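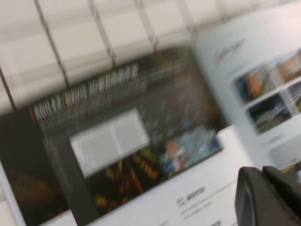
An open magazine or brochure with a large dark photograph on its left side.

April 2019

Tovmont to Replace Drain Markers and Sample Wollness Creek

TOVMONT – The Tovmont Stormwater Office will replace worn storm drain markers in the Valadholm neighborhood this spring and begin a new round of water sampling in Wollness Creek.

Crews will install 200 markers on curbs next to storm drains. The markers remind people that water entering the drain goes to the creek without treatment. Many of the old ones have faded or come loose. Installation begins in May on the streets north of Vlček Park and moves south toward the creek. Street parking will stay open during the work.

Sampling will take place at six outfalls along the creek. Staff will test for chloride, bacteria and sediment after rain. Results will be posted on the office's web page when the lab reports are complete.

Valadholm has nearly 100 acres of paved surface draining to Wollness Creek. Road salt, pet waste and soil from bare yards are the main concerns in this part of town.

Residents can help by sweeping up leftover salt and sand, picking up after pets, and keeping car wash water off the street. Paint, oil and cleaning products should never be poured into a storm drain. To report a spill or a blocked drain, call the Stormwater Office during business hours.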